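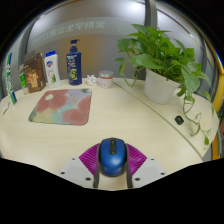
**Week 6 — Local land use: who decides what goes on a surplus school site**

Read the Follcombe packet before Tuesday. Bring the zoning map; the one on the town website is out of date and has the wrong boundary on the east side.

## 1. The case

Follcombe is a 28 acre site, closed as a school and still owned by the school district. The town leases part of it for playing fields and a hall. Everything else is offices let on short terms, a dance studio, and a lot of pavement.

Three proposals have been made for it:

- **Stininberg plan:** 326 homes on the parking lots, fields kept, hall rebuilt.
- **Lallari plan:** no homes, new gym and theatre, paid for by a bond.
- **District position:** keep everything, in case enrolment comes back.

The third isn't usually called a plan, but treat it as one. It has costs, and somebody is paying them.

## 2. Zoning, and what it does and doesn't settle

The site is zoned "public facility". People at hearings say this as if it ended the argument. A council that can write a zone can rewrite it, and this one has done so twice for parcels nobody came out to defend. What zoning does is set the default and decide who has to do the asking. That matters a good deal, since delay is cheap for one side and expensive for the other.

Look closely at the word "compatible" in the bylaw. It has no definition. Staff reports use it of a four-storey building on one page and against a three-storey building on another.

## 3. Reading the numbers

The Stininberg traffic study predicts 877 added car trips a day. The neighbours' flyer uses the same figure and calls it a flood. The developer's slides use it too and call it negligible. Before you side with either, find out:

1. What is the baseline? The study compares against the site as it is now, half let. A full school would have made far more trips, most of them before 9 a.m.
2. Which day was counted? The counts were done in March, during a school break. This is in an appendix and isn't mentioned in the summary.
3. Who paid? The applicant did. That's normal and doesn't make the study wrong, but it may tell you why the appendix is where it is.

Apply the same treatment to the survey. The town reports that 92 per cent of respondents "value open space at Follcombe". I would like to meet the other eight. The question didn't mention homes, cost or ownership, so it can't tell us how anyone would trade one for another — and yet it's quoted in all three proposals as support.

## 4. The lease

Students skip this part. The town's lease can be ended by either party with a year's notice. Any promise a council candidate makes about the fields is therefore a promise about land the council doesn't own. Watch for the verbs: "protect", "preserve", "fight for". None of them commits the speaker to buying anything.

The packet includes the Kırmızıgül agreement for comparison. There the town bought its school site outright, over the objections of nearly everyone who now uses it as a model. I'm not convinced it transfers. Land was cheaper and the buildings were already condemned. Read clauses 4 and 11 and see what you think.

## 5. Public comment

Speakers at hearings tend to be older, to own their homes and to live close by. You'll see this offered as proof that hearings are worthless. That's too quick. Neighbours know things, and it was a neighbour who spotted the drainage error in the first Lallari drawings. The weaker claim is the better one: a hearing tells you who is organized, and should be read that way.

## For Tuesday

- One page, no more, on which of the three positions relies most on something its authors don't control.
- Mark every sentence in your chosen staff report that contains a forecast. Note the source, or write "none given".
- Optional: the bond tables at the back. The interest assumption on the second sheet looks low to me, and I'd be glad of a second opinion.

Late pages go in the box outside the office, not under the door.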